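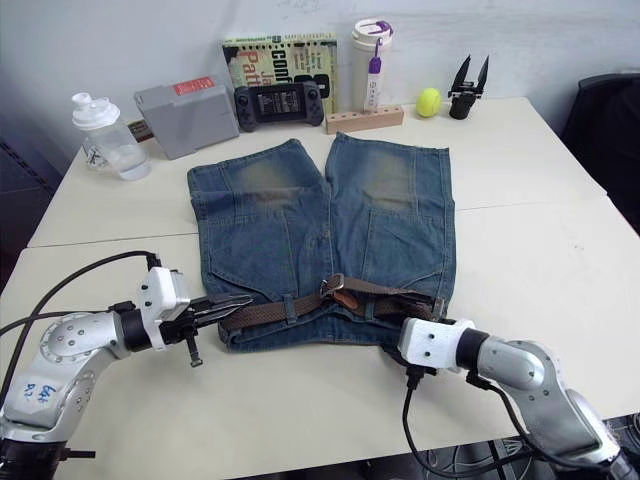

Station as found at start of check, both arms at the waistband.

TELEOPERATION STATION CHECK, WITH COMMENTS
Site: Cleststead, room 138
Task: garment folding, two arms, operator-led demonstrations
Project: Semness
Month: February

Marks used: OK, FIX (carry on but correct it before the next shift), STOP (no recording until closed).

1. Emergency stop within reach of the operator's seat
OK. Pressed it with the arms holding still and both went limp as they should. I'd like to see it pressed while the arms are moving. The Gutell manual says the result is the same, and I'll believe that when I have watched it.

2. Leader and follower arms agree before power is passed over
FIX. The startup script prints "aligned" in green. It printed the same thing with one leader arm lying in its rest, so I don't know what it is checking. Until somebody can show me, line them up by eye and move each joint a little before you close a gripper.

3. Arms marked so left and right can't be swapped
FIX. Handwritten blue marker on the left arm's lower joint. I read it as R2 and 6#, and I had to look twice. Print a label. An R on the left-hand arm is asking for trouble, whatever it was meant to stand for.

4. Cables clear of the work and of feet
FIX. The loop over the left wrist mount has slack. On the right they hang down over the front edge of the table, and there is a tangle on the floor at that corner. Tie them up before the next operator sits down.

5. Loose items out of reach of the arms
FIX. Back edge of the table: water bottle, tumbler, gray case, book, handheld game console, tennis ball, spare gripper. I was told the arms "never go back there." The software limit says they can. Water goes first, then the rest.

6. Garment suitable for the session
OK, with doubts. Denim with a woven belt left in the loops and a metal buckle. If the belt is part of the task, write it in the task sheet, which at present says only "fold bottoms."

7. Gripper fingers and wrist view

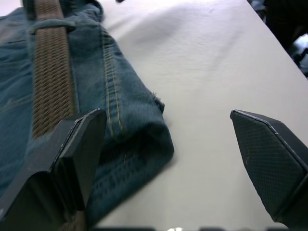 Wrist view, belt running down to the left finger, loop near the top. Scuffs on the left finger.

FIX. Scuffing along the ridge of the left finger, and a scratched edge on the right one. Run a fingertip along both with the power off. Anything that catches skin will catch frayed denim, and this piece has a frayed tuft on it already. The fingers pass as far as the view goes, but the lower part of the cloth is soft in focus. Operators say they steer by the overhead view anyway. Then I'd like to know what the wrist view is teaching.

8. Bad takes marked as bad
STOP. The log shows 319 episodes saved out of a target of 400, and not one is flagged as a failure. I sat through 14 and saw two dropped corners and a belt that pulled the whole garment sideways. All 14 were saved as good. A fast operator with a quota won't press the discard key unless it is on the pedal - so put it on the pedal.

9. Speed cap during demonstrations
OK. Cap is set and needs a password to change. The password is on a sticky note. Remove the note.

10. Operator breaks
FIX. Sheet filled in ahead of time, including the afternoon session. I checked at 11:20.

Result: not released for recording. Item 8 to be closed first, then items 2 and 5 rechecked with power on.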